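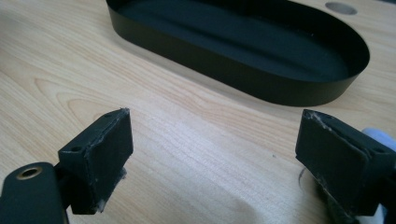
The tray, on the desk. Finally.

Quick one tonight, I've got to be up early. Desk update, as promised to the two of you who asked.

So the tray. Black, oval, low sides, longer than I thought it would be. I'd been looking at the Osetti ones for ages and couldn't face the price, then Viktória Kovács mentioned she had one going spare from when she shut the Stetham studio. Collected it in January and it's been sat in the hall ever since with post in it. Bills mostly. One seed catalogue.

Moved it in this afternoon. First go was along the front edge, hopeless, my wrists kept catching it. Second go was over on the left and then the drawer key had nowhere to live. Now it's up at the back with the rounded end near the hole in the desk, and I think it's staying. Still don't use that hole by the way. The lamp lead is too fat at the plug end and I am not cutting it off and rewiring it for the sake of neatness.

What's meant to go in it – pens, the good scissors, tape, stamps, the tin of clips, reading glasses. What will go in it is everything. I know myself. But low sides means it can't pile up too far before things start falling out, which might be enough to shame me into it.

I do like the black against the wood. I had a pale one in my head for months, to match, and I'm glad I didn't. The grain on this desk is the best thing about it, all those wavy lines, and a pale tray would of got lost on top. Gave the whole top a going over with the Takács wax before I started. 100 ml tin and I've barely made a dent in it. Smells like a church.

Still to do: the chair (squeaks), the shelf above, and the box of old notebooks from the Tivgate flat which I have now moved 6 times without opening. Might open it at the weekend. Might move it again.

Someone asked about felt for the bottom of the tray so pens don't rattle. Yes, probably, if I can find a bit in dark grey that isnt sold by the roll. Will report back.

Right, bed.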